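Gathering Table-Setting Demonstrations with Hand-Held Grippers
Student project report, group Fetonau
Submitted 19th June

What we set out to do

Our project was to collect examples for a learning system that sets and clears a place at a table. The policy itself is being trained by another group (project Nogueira), so our part ends with the data. We had the Avwood lab, two hand-held grippers and a short list of objects. No arm needed at this stage, the person does the motion and the system is supposed to learn from what the cameras saw.

We kept the object set small on purpose. Last year's group used a full kitchen shelf and ended up with too few examples of anything. Ours is a tray, a plate, a fork and a striped mat.

Collecting

Each episode starts with the objects put down by hand in a new layout, then the operator picks up both grippers, waits for the beep and does the task. After that a second student types in the task name and marks it good or bad. We ran three tasks:

1. Fork from the mat to the tray
2. Plate from the mat to the tray
3. Everything back to the mat

The order was shuffled by a script so we wouldnt get lazy and do the same one forty times in a row. The script also told us how far to turn the tray, which we mostly followed. 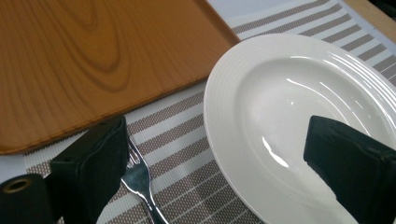
Task 1 gave us the most trouble by far. A fork is thin and our first instinct was to come straight down on it fast, and the fingers closed on cloth or on nothing. Slower was better. We agreed on a rule that the fork must be between the two fingers in the wrist view before you start closing, and that the handle should point back toward the operator. Layouts with the tines up close to the edge of the tray were kept in, because a real table is crowded, but we gave them their own tag so Nogueira can filter them. Glare was the other thing. The glazed plate throws white streaks from the overhead light and so does the fork, and we don't know yet how much that matters for training – we left the light alone and wrote it down in the log.

Task 2 was easier once everybody grabbed by the rim. We tried pinching from the side, pushing against the tray, all sorts of things. Rim only in the final instructions.

What we threw out

We recorded 3,793 episodes in total. Of these 411 were dropped on the first pass. Most common reasons:

- tracking lost for one of the grippers (usually when it was turned too far over)
- operator's sleeve in front of the wrist camera
- fork dropped and picked up by hand, then episode continued anyway
- wrong task name typed in

A further 399 are usable but flagged, meaning the task got done with an extra try in the middle. We argued over these. One side said a retry is useful, the system should see how to recover. Other side said it teaches it to miss. In the end they are in a seperate folder and Nogueira can decide.

Two hands

From the second half on we used both grippers in every episode, even when one hand had little to do. The Gurkus notes (the older lab handout on two-handed collection) say the idle hand should have a fixed rest position, and we ignored that for too long. Our early two-hand episodes have the left one wandering all over. Later rule: idle gripper stays beside the tray, off the mat, fingers toward the middle. Also keep the cables hanging outside of the work surface. With a cable on each gripper it is easy to drag one across the tray when you reach over, and it spoils the episode.
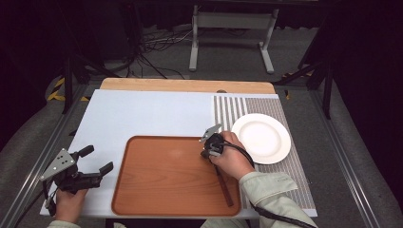 Problems and fixes

Clock drift. The head view and the wrist views went out of step in long sessions. We now restart the recorder after every batch. Older batches were lined up by the beep.

Tired operators. Motions get sloppy and short after a while. You can see it in the gripper paths, they cut corners. We swapped people more often and it helped some.

Mat sliding. The mat creeps when you push the plate. Tried tape under it, then decided a moving mat is fine and took the tape off again.

Left to do

Check the flagged folder once more. Write the readme for the tags. Nogueira wants a first training run in July and has asked for more task 3 episodes, since clearing back to the mat has the fewest – we still have lab time booked at Avwood and will record those with the same instructions, same four objects.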